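Foil with paper stuck to it – recycling bin or rubbish?

Posted by Ullen, 2018-07-16

Hello everybody. I am sorting the waste from our workshop kitchen and I have a doubt. We use a lot of aluminum foil for covering lunches, and at the end of the week there is a big crumpled piece, often with some paper napkin or brown baking paper pressed into it. Our council accepts foil, but the leaflet says only "clean and in a ball". Must I separate every bit of paper? And how big should the ball be? My colleague throws everything in the garbage and I don't like to see it.

Castum

Yes, take the paper off. Foil and paper go to different places after the sorting plant, and the paper which is inside the foil is lost. You don't need to be perfect – a small corner that is glued with cheese will burn away in the furnace. For the size, I was told in my town that it should be like a fist or bigger, because small pieces fall through the screens. I keep a tray on the bench and collect there until I have enough. Rinse with the old dishwater, not with fresh.

Kokico

just bin it, one sheet makes no difference

Miettinen

I don't agree with the previous answer. In our building we are 13 households and the foil fills a shopping bag before the end of July. Baking paper has silicone on it, so it belongs to the garbage and not to the paper recycling, please be careful with this. Plain brown paper is fine if it has no grease. Also do the scrunch test: press the thing in your hand, and if it opens again by itself it is plastic film, like a chip bag, and not foil. 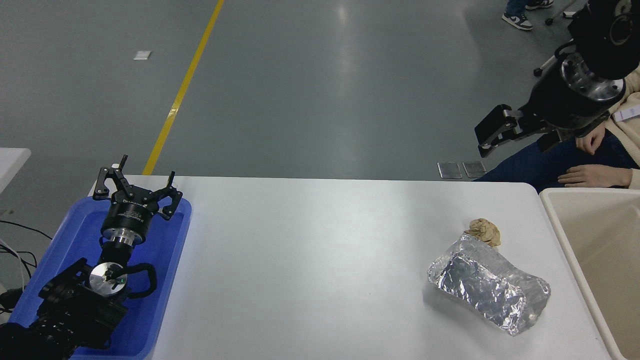 For a big bundle I would open it one time before it goes in the bin, to look if there is food inside, and then press it together again. If your leaflet is not clear about baking trays and pie plates, phone the council, they answered me in 2 days.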